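Industrial Automation II
Handout 4: Notes from the demonstration visit
Prepared by Lakshmi Achari

These notes cover the morning at Stindeo on Saturday, October 9, 2021. Students who missed the visit should read them together with the August handout on grippers. The written exercise is at the end and applies to everyone.

1. The task

Stindeo demonstrated a parcel handling station. Goods arrive in plastic mailer bags or in open crates, and they have to be picked up, weighed and passed on. Eliseo Escobedo, who runs the station, began with the bags because they cause the most trouble. A cardboard box has flat sides and keeps its shape. A bag folds, sags and shifts its weight when it is lifted, so a grip planned from one view may be wrong a second later.

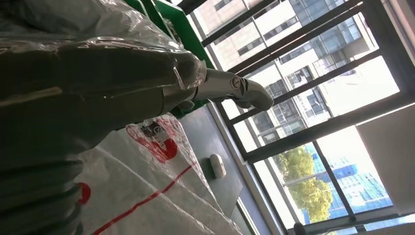 He then went over the terms we will use for the rest of the unit. An end effector is whatever is fitted at the end of the arm. Reach is how far it can get from the base. Payload is what it can carry, and the weight of the end effector counts against it. Please use these words in your reports and avoid "claw" and "grabber."

2. Pinching and supporting

There are two basic ways to hold a bag. Pinching takes a fold of the plastic between two surfaces. It needs little space, but all the load hangs from a small area and thin film can tear. Supporting puts fingers or a palm under the bag. The load is spread out, but the hand must first get underneath, and the bag may roll off if its contents are all at one end.

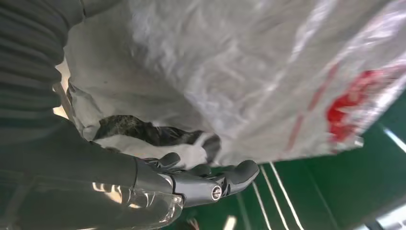

Fig. 2. Dark gray robotic hand holding a white plastic bag from beneath.

Several of you asked why a hand with fingers is used at all. Escobedo's answer was that fingers can follow an uneven surface, while a simple gripper has fewer joints to control and service. The choice depends on the goods.

3. Laying out the station

Look at how much of the work is decided by the furniture. The table, the scale and the belt must all be within reach, and the arms must be able to move between them without hitting each other or the crates.

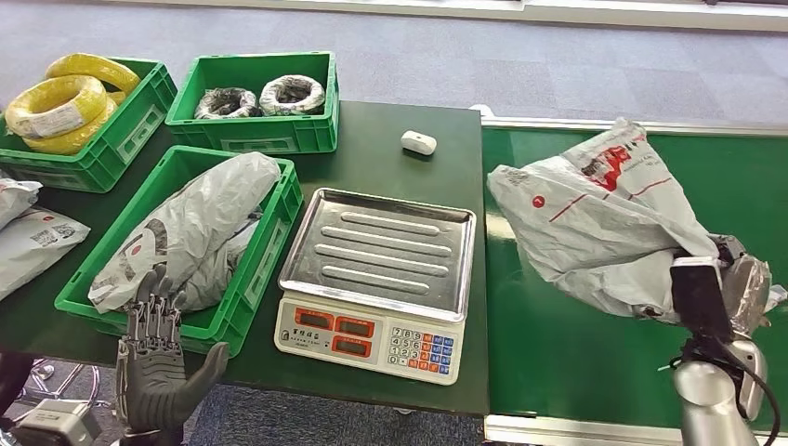 Weighing has its own rule. The gripper must let go completely and move clear before a reading is taken, or the arm carries part of the load and the number is wrong. The reading also needs a moment to settle.

For the exercise, assume a scale limit of 3000 grams and a bag of 1000 grams.

4. Exercise

Write 2 pages. Choose pinching or supporting for the bag and explain your choice. Draw the station from above and mark the path of the bag from crate to scale to belt. Say what the robot should do if the bag slips on the way.

Hand in your work to me on paper. Sketches may be done by hand.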